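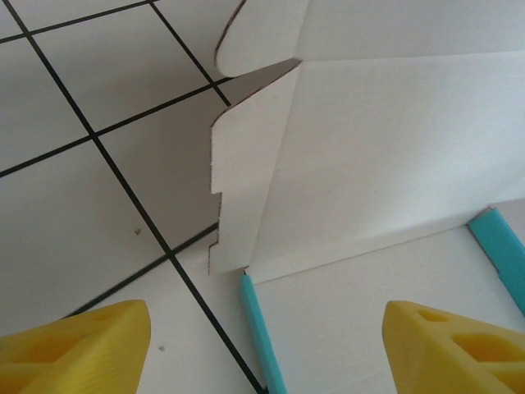
4.2 What happens in the first year after an appointment

The most exciting part of our data begins where most studies of board diversity stop. Earlier work tells us a good deal about who gets named to a board and how the market reacts on the day of the news. We wanted to know what new directors get to do once they are in the room, and the minutes we were given access to turned out to be a wonderfully rich source. They cover 299 appointments, and for each one we can follow committee seats, agenda items raised and votes explained on the record.

We coded an appointment as "active" when the new director had a seat on at least one standing committee and had put an item on the agenda by the ninth month. The measure is simple, and we like it for that reason. It can be checked by any reader with the minutes in hand, and it doesn't depend on how warmly the chair talks about the new member in the annual report (chairs are almost always warm).

Directors hired under a written search policy became active sooner than those hired through personal contacts. The gap was largest for women who were the first or second woman on their board. At Purkden, where the policy required an outside search firm and a mixed list of finalists, both women who joined in the period were given audit or pay committee seats at their first meeting. At Figueroa, which had no such policy, the one woman appointed waited until the third quarter for a committee seat and raised no agenda item before then.

We were especially struck by the role of the chair of the nominating committee. Melquiades Robles, who held that post at Purkden, told us that he had begun to sketch out committee work before an offer was made: "If I can't say what the person will be working on in the spring, I'm not ready to call them." Several interviewees at other firms described the same habit in different words, and it shows up clearly in the minutes.

Figure 4. Two robotic arms holding a light blue block between their grippers. 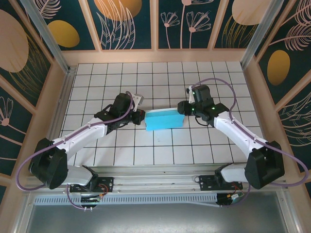
4.3 Differences between older and younger boards

Average tenure matters more than we expected. On boards where the typical member had served 9 years or longer, new directors of any background took more time to become active. Yet these same boards produced some of the best cases in the whole study! Plollora is a lovely example. Its directors had worked together for a long time, and when they adopted a search policy they also agreed to rotate the chairs of all standing committees. Two long-serving members gave up posts they had held since before the company was listed, and the minutes of that meeting read like a friendly handover between neighbors.

Grastura shows the other side. Its board was young, met often and recruited widely, but kept its real discussions in an executive group that new members weren't invited to join. Committee seats were handed out quickly there, so our measure counts these directors as active. The interviews suggest a thinner kind of influence. Ezequiel Bermúdez, a former company secretary at Grastura, described papers arriving "already chewed," with little left for a committee to decide. We return to this weakness in our measure in Section 6, where we try out a version based on changes made to proposals between first draft and vote.

Splitting the sample by company size did not change the main pattern. Splitting it by ownership did, a little: in family-controlled firms the search policy had a weaker link to early activity, and here we would love to see more data.

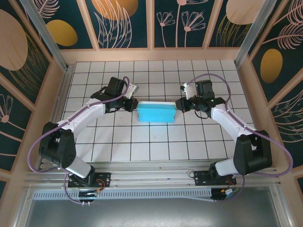 4.4 Robustness

We repeated the analysis without the 19 appointments that followed a merger, as those directors often arrived with committee seats already agreed. The results hold. They also hold when the cutoff is moved from the ninth month to the end of the first year, although the difference between the two groups shrinks, as one would expect when slower boards are given time to catch up.

A second coder read a random set of 40 cases without knowing which firms had a policy. The two coders disagreed mostly over what counts as raising an item, for instance when a director asked for a report and the chair then placed it on the agenda. We settled these by crediting the director who made the request. Crediting the chair instead lowers the share of active directors in both groups and leaves their order the same. The full coding guide is given in Appendix B, together with the interview questions.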